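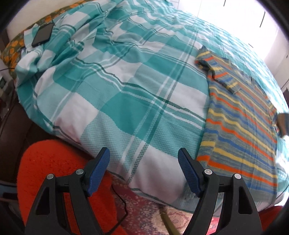
Bed with plaid bedspread and floral pillowcase, Mottram house.

Progress report, Mottram transitional housing
To: Vonside Fund
From: Program manager, Osport Housing Partnership
4 September 2023

Quick one this period, full financials follow with the October report.

Where we are. Three of the four bedrooms at Mottram are in use. Fourth is held up on the window, which has to open wide enough to pass fire inspection and currently doesn't. New sash ordered. Supplier gave us one delivery date, then another, so I'm not putting either in writing. Inspector will come back once it's in, no extra fee.

Referrals. Still coming mostly from the hospital discharge desk and the county line. More than we can take. We've started keeping a short waiting list instead of turning people away on the phone, and the intake form got cut down to 2 pages, which helps a lot. Old one asked for the same address history in two places.

Move-ons. Two residents left for their own leases since the last report. Both had the deposit covered from the move-on line in your grant. One landlord wanted an extra month up front, we said no, he came around. Paperwork for both is in the shared folder under Move-ons, not under Residents where it used to be.

Budget. On track except utilities. Water bill at Mottram was $600 over what we planned for the period. Plumber found a running toilet tank on the second floor and a slow leak under the kitchen sink, both fixed. We've asked the water company for a leak adjustment, form is in, no answer yet. If it's refused we would like to move the $600 across from furnishings, which is underspent becuase so much was donated. Please confirm if that needs a formal change request or if an email is enough.

Staffing. Evening support post still vacant. Interviewed three, offered to one, turned down over the hours. Readvertising with a split shift. Day staff are covering until 9 pm for now and this can't go on past October.

Panda. The new case notes system is live. Migration was messy, some of the older notes came over with no dates and we're fixing those by hand. Reports out of Panda should be cleaner than the spreadsheets you've been getting. The outcomes table you asked for last time will come from there. Two staff still need there logins.

Risks. Window, evening post, water bill, in that order. Lease on the building is also up for renewal next year and we want to open that conversation early. Would be good to have someone from Vonside on that call.

Needed from you: answer on the $600, the new reporting template (the link in the last email was dead), and a contact for the lease call.

Next report in October.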